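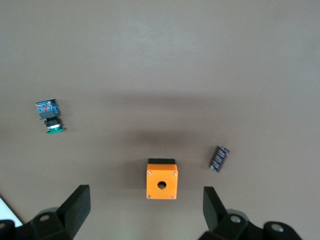

Why does the shared calendar show every booking one hour late?
The time zone on the Luklow account was set to Berlin while the office computers use London time. Change it under Settings - Region, then sign out and back in.

Ticket opened by Gisela Frerichs, 02/08/2019
Status: closed

Gisela: All room bookings at Berusgate are an hour out. The 10 o'clock shows as 11 on my screen and on Pascal's. On my phone it is correct.

Gaétan Li: Which version of the calendar are you on, and does it happen with new bookings too?

Gisela: Version 5. New ones as well. I cleared the cache and restarted, no change.

Gaétan Li: Please open Settings - Region and tell me what it says under "Account zone".

Gisela: Berlin. I can't edit it, the box is grey.

Gaétan Li: Only the account owner can change it. Who is that at your end?

Gisela: Theda Görtz. She has changed it to London now. Mine is right after signing in again - Pascal's still shows 18 old bookings an hour late.

Gaétan Li: He needs to remove the calendar and add it again.

Pascal Frerichs: Done, all correct.

3 comments | 5 shares
Contact support | © Luklow | Back to top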